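Print this page | E-mail this page

Section 4: Setting Up Your Gatar Flat-Pack Desk
Revised 3 August 2019

You've made it past the frame, so the fiddly part is behind you! This section covers fitting the top, leveling the desk and getting the surface ready for everyday use. Take your time with it – a desk that starts out level and well sealed is a joy for years.

Before you start

Let the boxed top sit in the room overnight. Clear enough floor to walk all the way around the frame, and lay down a blanket to protect the top while you work on its underside.

You will need the hex key from bag C, a Phillips screwdriver, a spirit level, a pencil and a soft cloth. Leave the power drill in the closet for this one. Hand tools give you a much better feel for when a screw is snug.

4.1 Fitting the top

1. Lay the top face down on the blanket. The pilot holes should be facing you.

2. Lift the frame (get a helper, please!) and set it upside down on the top, with the cable slot toward the back.

3. Line up the corner brackets with the pilot holes. Start all the screws by hand, two or three turns each, before you tighten any of them.

4. Tighten in a cross pattern: front left, back right, front right, back left. Then do the middle ones.

CAUTION: Use only the short screws from bag C. The long ones from bag B will come through the finished side.

5. With one person at each end, roll the desk onto its long side and then up onto its feet. Don't drag it.

Note: The top is drilled for both the Sturnance frame and the older Negri frame, so you'll have 17 holes and won't use them all. The leftover ones stay hidden once the desk is upright.

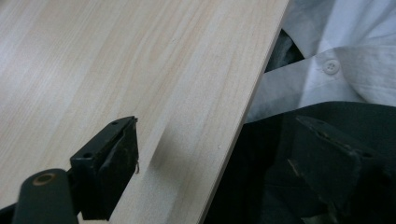

4.2 Leveling

6. Put the spirit level across the middle of the desk, left to right, and look at the bubble. Turn the foot on the low side counterclockwise to raise it.

7. Do the same from front to back. Then go back and check left to right again, as one change nearly always nudges the other.

8. Press down on each corner. If you feel a wobble, give the nearest foot a quarter turn and try again. It's oddly satisfying when it finally stops!

CAUTION: Never extend a foot past the red ring on its thread.

4.3 First wipe-down and weight limits

9. Wipe the top with a barely damp cloth and dry it right away. Skip the spray polish for the first month – it leaves a film that's a pain to get off.

10. Load the desk slowly. The top is rated for 100 pounds spread evenly. Heavy monitors belong over a leg, never in the center of the span.

If you're adding the Wirnosska drawer unit, go to Section 5 before you put anything on the desk.

Reader comments (3)

Chae-won Won: The cross pattern tip saved me. I did my first one corner by corner and had to back everything out and start over.

Lionel Marchal: Is there any way to use the monitor arm with the Negri frame? My clamp hits the rear rail.

Noemi Dal Bello: @Lionel, slide the clamp over toward the cable slot, there's a gap in the rail there. Worked on mine in February and it's still solid.

Related sections
Section 3: Building the Frame
Section 5: Adding the Wirnosska Drawer Unit
Section 6: Cable Tray and Power Strip
Replacement Feet and Screw Bags
Moving Your Desk to a New Home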